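봉합 연습 패드 자주 묻는 질문

Jerkska 봉합 실습실 이용 안내입니다. 최종 수정: 6월 30일 화요일

연습 패드는 어디서 받나요?
실습실 입구 선반에 있습니다. 한 사람이 한 번에 2장까지 가져갈 수 있고, 추가분은 Ningsih Liem에게 신청하세요.

실은 어떤 색을 써야 하나요?

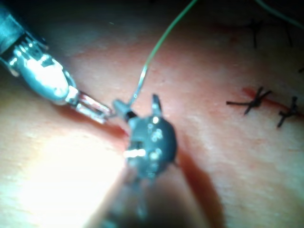
실 색은 자유지만 처음 배우는 분께는 패드와 구별이 잘 되는 색을 권합니다. 검은 실은 매듭 모양을 확인하기에 좋으나 그늘진 쪽에서는 놓치기 쉽습니다. 가는 녹색 실은 붉은 절개선 옆에서도 색이 섞이지 않아 따라가기 쉽습니다. 흰색 실은 조명이 번지는 자리에서 잘 보이지 않으니 숙달된 뒤에 쓰세요.

패드 표면이 번들거려 잘 안 보입니다.
조명 각도를 낮추고 패드를 조금 돌려 보세요. 그래도 반사가 심하면 마른 거즈로 표면을 한 번 눌러 닦습니다. 문지르면 잔주름이 뭉개집니다.

바늘은 절개선에서 얼마나 떨어진 곳에 넣나요?
교재의 간격표를 따르되, 양쪽 거리를 같게 맞추는 것이 먼저입니다. 한쪽이 멀면 조였을 때 가장자리가 말려 들어갑니다. 절개선 끝부분은 벌어지기 쉬우므로 첫 땀의 위치를 미리 정해 두세요.

절개선은 길게 내는 편이 좋은가요?
짧고 곧은 절개선으로 시작하세요. 곡선이나 꺾인 절개는 7월 과정에서 다룹니다.
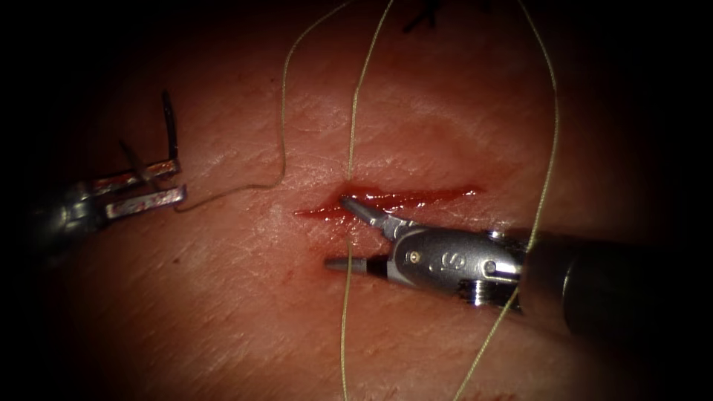

Laiba Kiani는 직선 절개만 연습하다가 곡선으로 넘어가니 땀 간격이 금세 흐트러졌다며, 직선에서 간격을 눈으로 재는 버릇을 먼저 들이라고 전해 왔습니다. 실습실에서도 같은 순서를 권합니다. 간격이 일정해질 때까지는 속도를 재지 마세요.

한 번 쓴 패드를 다시 써도 되나요?
찢어진 곳이 없으면 됩니다. 기존 바늘구멍과 겹치지 않게 새 자리를 쓰고, 붉은 액이 묻은 패드는 물로 헹궈 그늘에서 말립니다. 뜨거운 물은 쓰지 마세요.

사용한 바늘과 실은 어떻게 버리나요?
바늘은 노란 수거통에, 실은 일반 쓰레기통에 버립니다. 수거통이 찼으면 억지로 밀어 넣지 말고 12번 창구에 알려 주세요.

패드를 개인적으로 구입할 수 있나요?
Vikura 패드는 12번 창구에서 낱장으로 판매합니다. Chong 패드는 현재 주문을 받지 않습니다.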